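Table setting

Surow Household Reference
November. By the Surow staff

Table setting is the arrangement of dishes and utensils for a meal. The term covers both the place laid for one diner and the layout of the whole table. Customs differ by region, by the kind of food served, and by how formal the meal is. 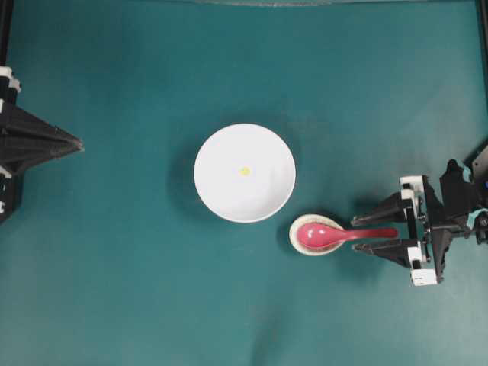
A simple setting has one main dish, a drinking glass and the utensils the food calls for. In much of Europe and the Americas the fork goes to the left and the knife and spoon to the right. Formal dinners may use 5 or more pieces of flatware per person, laid so that the outermost are used first.

Table coverings protect the surface and cut down on noise. Cloth was long the usual choice, and wipeable mats became common in homes later on.

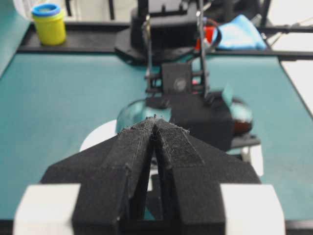 Size is the main thing to settle when choosing a covering. A cloth normally hangs over the sides, while a mat lies flat and may serve one place or most of the table. Large mats in a single color, such as teal green, are easy to match with plain dishes. Patterned ones hide stains better.

Spacing is measured from the center of one plate to the center of the next. Around 60 centimeters is often given, though family tables are usually tighter.
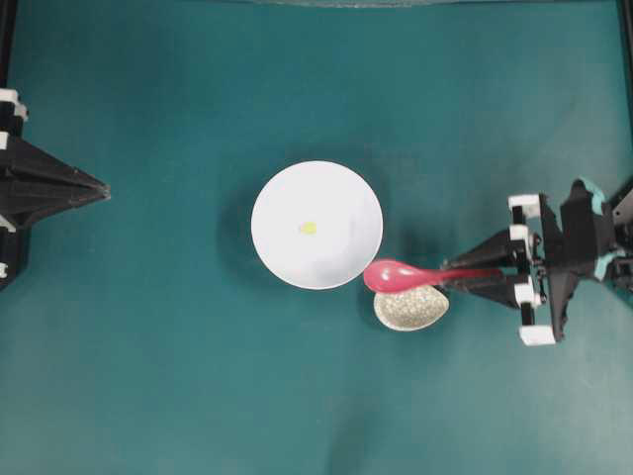 Soup spoons, dessert spoons and teaspoons are the 3 types found in most homes. Serving spoons are kept apart and placed beside the dish they belong to.

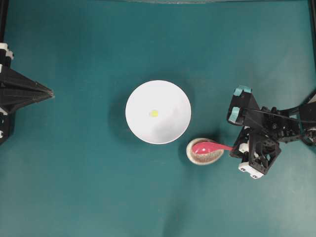
Dish color has been a matter of taste and cost. Plain white ware is sold widely because broken pieces can be replaced without matching a pattern. Small bits of food also show up clearly on it, as a single yellow speck does in a white bowl. Dark glazes hide such traces.

See also: Flatware; Place mat; Tablecloth

Contact Surow | Copyright Surow | Back to top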